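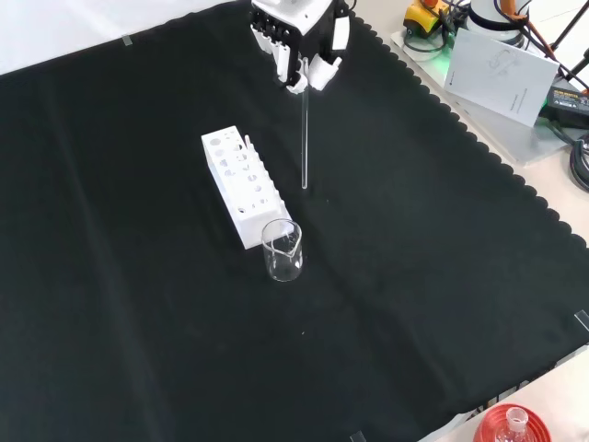
By Lowri Rowlands

Gostska handles card and phone payments for small shops, parking lots and bus companies. Sioned Lewis and I started it in 2015, after four years of processing toll refunds by hand at Edwards.

We now have 41 staff and 3886 merchants on our books. Most are single-location stores that used to take cash only. They pay one flat monthly fee — no setup charge, no minimum sales.

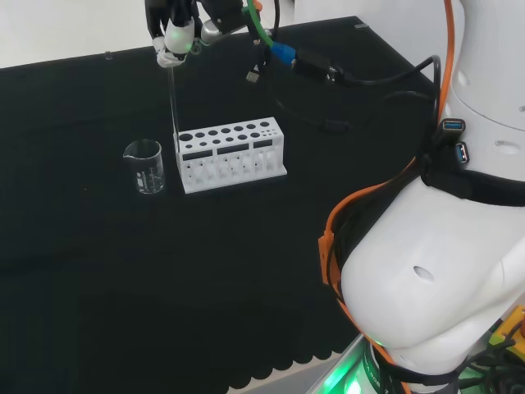

Bus companies use Plurkemeo, our season ticket service. Riders buy a monthly pass on their phone and any discount comes off at checkout. It runs on 58 routes, and the newest were added in October.

Skernel is our reporting tool for store owners. It shows each day's sales, fees and refunds on one page.

Phone support is open from 7 a.m. to 9 p.m.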